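Garden and Outdoors > Lawns, Hedges and Fences
Thread: Moving an established feijoa hedge, worth it?

skillonside_rec
We have a feijoa hedge along the western fence, planted by the previous owners. The fence has to come down and the neighbour wants the new one on the surveyed line, which puts it through the middle of the root zone. There are 11 plants, all a bit over head height. Has anyone moved feijoas this size, or should I take cuttings and start again? Soil is clay over more clay. 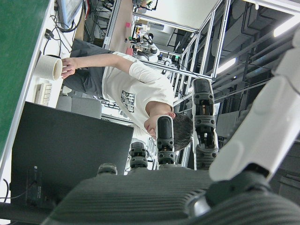 The neighbour is fine with waiting until winter. I'd rather not lose the fruit but I know it may come to that.

Rūta Ķēniņš

eirlys_h
I moved two at our old place in Dunbar. Cut them back by half, dug a trench the month before on one side only, then did the other side on the day. One lived. The other dropped all its leaves and I pulled it out the next spring. Mine were younger than yours sound.

k_jaunzems
Don't bother. For the labour you'll put in you could buy advanced plants and have fruit in a few years. Old feijoas in clay have wide shallow roots and you'll leave most of them behind.

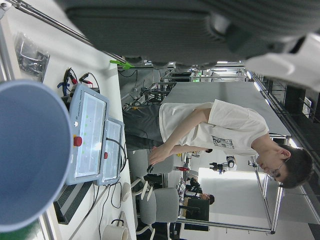 Bench with control pendants and a pale blue bowl.

Rozite_K
Disagree with Kristaps J. Shallow roots are the reason it can work. You want a wide flat root ball, not a deep one. Get hessian under it before you lift and have a second person on the other end. I did ours at Hulgate with a borrowed trolley and they fruited again the second autumn.

k_jaunzems
In sandy loam, I'd guess. Clay falls away in slabs when it's dry and sticks to everything when it's not. Different job.

Rozite_K
Ours was clay.

skillonside_rec
Does it matter if they go straight into the new spot? The bed won't be ready until the fence is finished.
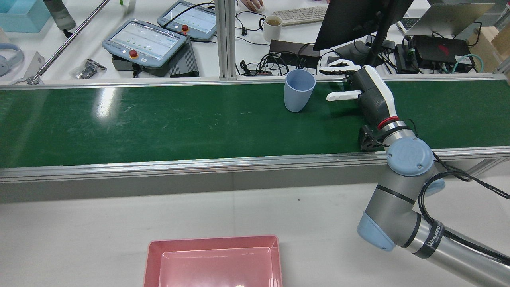 Photo: I. Rätsep

indrek_r
It matters a lot. Dig the new holes first, even if the rest of the bed is a mess. Ask the fencer to set posts at that end before the others. Ours did it without charging extra. Gypsum helped our clay a little, compost on top helped more. Water them in slowly and keep the mulch off the trunks.

eirlys_h
Agree on the holes. The old Gusitness garden club newsletter had a good page on shifting hedges, including how far to cut back. I still have it in a folder and can type it out if anyone wants it. 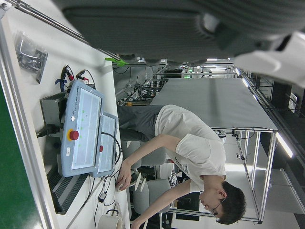
skillonside_rec
Yes please, Eirlys. I think I'll try the four healthiest and take cuttings from the rest.

k_jaunzems
Cuttings are slow and won't all strike. Use bottom heat if you have it. I still say buy new ones.

eirlys_h
Will type it up tonight after tea.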